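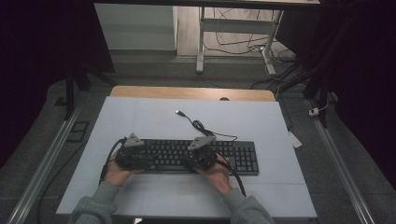

Spring safety check, Bravstead office

I did the rounds in March with a mug of tea in one hand, so forgive the scrawl!

Fire door, back stairs: shuts fine, squeaks like mad.
Extinguishers: both in date. The one by room 203 wants its bracket tightening.
Trailing leads: tidy yours before you go home, please (I tripped twice).
Emergency lights: 8 tested, one dim. Lindgren are sending a fitting.
First aid box: out of plasters again, who's eating them?
Kitchen kettle: passed.

3 comments | 2 shares

Related
Stellbridge stairwell check
Ladder checks made easy

Back to top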